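Brirby – About Us

Who we are

Brirby makes finger kits for two-armed robots. Fingers, grip pads, mounting plates, the little bag of screws. We don't build the arms and we don't build the cameras. You have a robot already, you want it to pick up ordinary stuff from a house or a store shelf, and the fingers it came with are too slippery or too fat. That's when people write to us.

Started as a side job. One bench, one printer, a lot of broken plastic. Now four of us full time plus help in the busy months. Still the same bench though.

The main product is the Pruvis kit. It's been through a lot of versions and most of this page is about that one, because it's what most of you are asking about.

What's in the Pruvis kit

Two pairs of fingers, left and right arm. Spare grip pads. Mounting screws, two lengths, please check which one your gripper takes before you tighten anything. A printed card with the torque settings. The card is also on the downloads page, in case it goes in the trash with the box (happens more than you'd think).

Fingers come in white, that's the only color. We get asked for black. Black is hard to see against a dark work area and the wrist cameras don't love it, so white it is for now.

Pads are a rough gritty strip, glued on. They wear out. When the grit goes smooth, swap them, takes a couple minutes with the old glue scraped off properly. Don't use super glue, it goes brittle and the pad pops off mid job.

The kit is $798 for both arms. Pad refills sold seperately.

What we try it on

Household objects mostly. Our test list has 59 items on it right now and it keeps growing, customers send in suggestions and we add the annoying ones. Cups, brushes, spray bottles, toys, sports gear. Anything with a handle is good. Anything with a soft handle is better, because soft handles show up a bad pad right away.

Racket grips turned out to be one of the most useful things on the list. Wrapped tape, ridges, a bit of squish, then a smooth band right next to it. If a finger holds well on the tape and badly on the band we learn something about where the pad needs to sit.

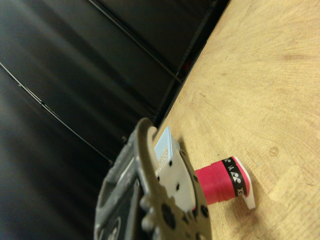

How a trial works

You don't have to buy first. Most customers do a trial, and it goes like this.

You tell us your arm and gripper model. Write it exactly as on the label please, not "the gray one".

We send a loaner kit with the right mounting plate. Goes out in a padded case, comes back in the same padded case.

You run it on your own objects for two weeks. Your table, your lighting, your mess. If you want to share footage, great, we'll look through it and write back with notes – usually a page or so, plain words. If you can't share footage that's fine too, a phone call does the job.

Then you keep it and we invoice you, or you ship it back. Return shipping is on us inside the lower 48.

The Bivach add-on

Newer. Bivach is the service side: you mail us objects, we run the grip trials on our own setup and send back the recordings with a short report. Good for teams who don't have an arm free, or who just want to know if a thing can be picked up before they plan a whole project on it.

We did 1,622 grip trials for Bivach customers in the first year. Not all of them good ones! Failures go in the report as well, with what the fingers were doing at the time. A report with only the nice grabs in it isn't much use to anybody.

Longer objects get a few different holds, flat and upright, because a finger that's happy with one can be hopeless at the other. Handles we like to see from close in, camera right at the wrist, so you get the contact area and not just a nice wide view of the arm.
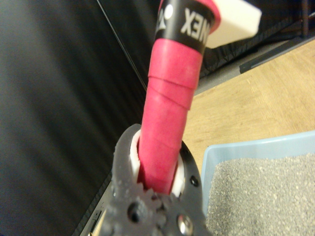 Racket handle, pink grip, raised at a slant in the right-hand gripper. Wrist camera view.

Bivach turnaround is normally two to three weeks. December is slow, please send things early or expect them back in the new year. No food, no glass, nothing alive. Liquids ask first.

Where we ship from

Kits are packed and shipped from the Sangkhawat workshop, same place they're assembled. Visits are OK but email ahead, the front door is not always staffed and the bell is broken. Parking behind the building.

Things we don't do

Custom suction heads. Full arm installs. Software – we'll tell you finger width and travel and what the pads are rated for, your control code is yours. Industrial lifting, no, the Pruvis fingers are for light objects and we will not sign off on anything else.

We do small changes to finger length and hole spacing if your gripper is a odd size. Send a drawing with dimensions. Quote comes back in a few days.

Get in touch

Use the form on the contact page, or reply to any order email, it all lands in the same inbox. School and university labs, ask about the lab price before you order, we can't apply it afterwards.

Page last updated September 2018. Prices may have changed if you're reading this much later, check the shop.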